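4.2 Placing the tray and sorting the animals

1. Set the Tulard tray on a clear white tabletop.

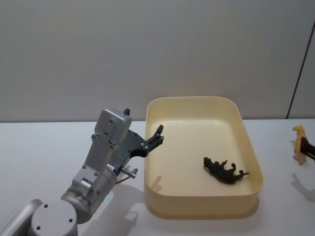

Fig. 6 - Cream tray, rounded corners.

2. Put the animals in one at a time. They may lie on their sides or backs.

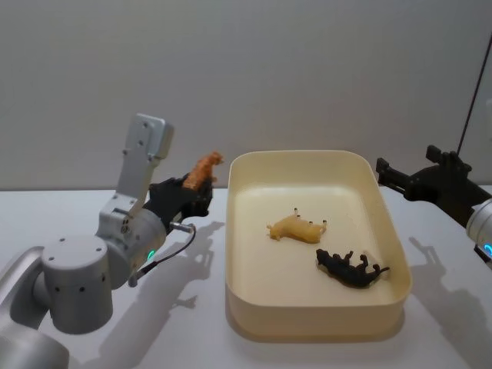 Fig. 7 - Yellow and black animals in the tray.

3. To start again, take out every animal - the tray must be bare.

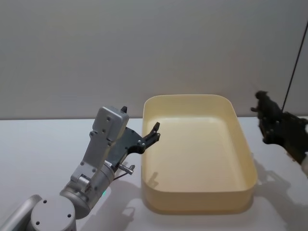 Shirley Nguyen asks whether the tray may be washed between sets. Yes, in warm water.

4. Finish with the big cat.

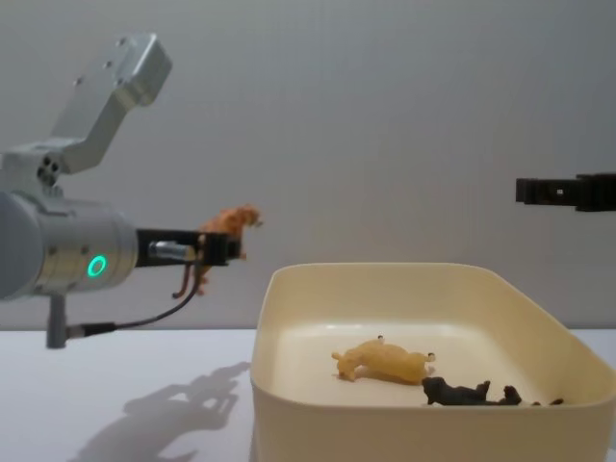

Caution: do not stack sets in a Stikell box. Keep the black animal near the front wall, where it is partly hidden, in view when counting back. Spares: order part 488.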